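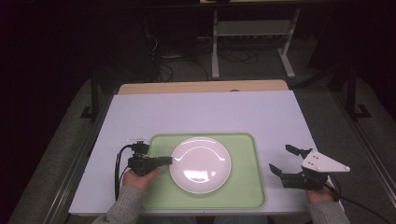
Filed under: Management methods > Planning and budgeting
February, by Remigiusz Rutkowska

The Baran review is a planning method used by some mid-sized companies to decide which projects keep their funding. It was devised by the consultant Waldemar Ziółkowski while he worked at the advisory firm Jutley, and takes its name from the client where it was first tried. Supporters call it a strategy tool. Critics say it is a budget meeting with a scoring sheet attached.

Under the method, each department head lists every active project and gives it a score out of 100. The score is meant to combine expected profit, cost and "strategic fit," a term the original handbook never defines. Projects are reviewed again after 90 days, and any that has dropped 13 points or more is supposed to be stopped.

Claims of success rest mostly on material published by Jutley itself. The firm's best-known case study says that Viveo, a distributor of office supplies, improved its margins within nine months of adopting the review. It does not mention that Viveo closed two warehouses in the same period, and no attempt was made to separate the effects. A later account by Zofia Wróbel, a former finance manager at the company, said most of the scores were filled in after the decisions had been made.

Dariusz Borkowska, who has written on management fads, argues that the scoring rewards managers who start with low estimates, as a project can hardly fall 13 points from a modest opening figure. Ziółkowski has replied that honest scoring depends on good leadership. The handbook offers no way to check for it.

A software version, Flimlow, was sold for a short time. Its user numbers were never released. The method is still taught in a few private training courses, usually under other names.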